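What we've learned from eight months of planning a kitchen

I promised a few of you I'd write this up, so I've made a pot of tea and I'm doing it before I forget the boring bits. We still don't have a new kitchen, I should say that first. We have a folder, a lot of tile samples on the windowsill and a very patient joiner.

It started with a drawer. The front came off in my hand in September, and Callum said he could glue it, and I said or we could do the whole room (as you do!). The units were in when we bought the place and they've had a hard life. Two of the hinges are held on with matchsticks and hope, and the worktop by the sink has gone puffy where water has got in underneath.

So we went to see Innes Yule, who did my sister's house in Stolley and makes everything in a shed behind his own. He asked us what we cook, and who cooks it, and whether we ever cook at the same time. I'd gone in ready to talk about colours and I had no answer at all. We do cook at the same time, most nights, and we spend most of it saying "sorry, can I just" to each other. He wrote that down. He also asked which of us is left-handed, which is me, and why the bin was where it was, and we both just looked at each other.

His homework for us was to put masking tape on the floor where the new units would go and live with it for a month. I thought this was silly and did it anyway, and it changed nearly everything. The island went first. I'd wanted an island for years, I'd have told anyone who'd listen, and after four days of walking round a rectangle of tape to get to the back door I pulled it up myself. What we've got now on the plan is one long run under the window and a shorter one opposite, with the fridge at the end nearest the table so people can get the milk without coming through the middle.

Then there's the money. We'd set aside 4,000 to begin with, which makes me laugh now. The first quote for worktops alone came in at 2,029 and that was for the plain one. We've since put the whole thing back a year and we're doing it properly, with Innes making the carcasses and us doing the painting. I can paint. I can't do anything else, but I can paint.

Colour has been the big argument, if I'm truthful. I want navy, properly dark, with brass. Callum thinks navy will look like the inside of a suitcase by November, and he wants an off-white that the paint people call Haldane and that I call magnolia. We've had both up on boards since spring and we keep moving them about to catch each other out in different light.

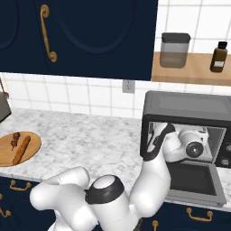
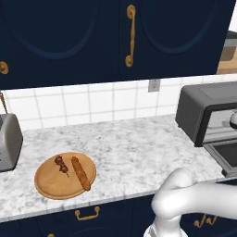
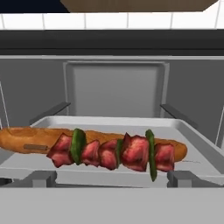

Morven Buchanan, who lives two doors up and did hers last year, told me to spend on the drawers and save on the doors, and I think she's right. Her drawers come all the way out, so you can see the tin of chickpeas at the back without kneeling on the floor. She has 36 of those little dividers and swears she uses every one. I've borrowed a few to try in our old cutlery drawer and I'm already a bit smug about the teaspoons.

The other thing she said was to think about sockets early. We have exactly one double by the kettle, and the toaster has to be unplugged for the mixer, and the mixer has to be unplugged for the radio. I went round with a pencil marking where I wanted new ones and got carried away. The electrician looked at my pencil marks for quite a long while. We've settled on four doubles along the worktop and one inside the tall cupboard, so the phone chargers can go and live in there.

Lighting I know nothing about. Innes says to put it under the wall cupboards so you're not chopping in your own shadow, and I'm doing as I'm told.

Still undecided: the floor. Callum likes cork, I like cork too, but the dog has claws like a badger and I've read some alarming things late at night. If you've got cork and a big dog, please leave me a comment! I'd also love to hear from anyone who went without wall cupboards on one side and then missed them, as I keep changing my mind on that one.

I'll do another post once the carcasses are in. Innes is saying after the lambing, when his brother can spare him the trailer.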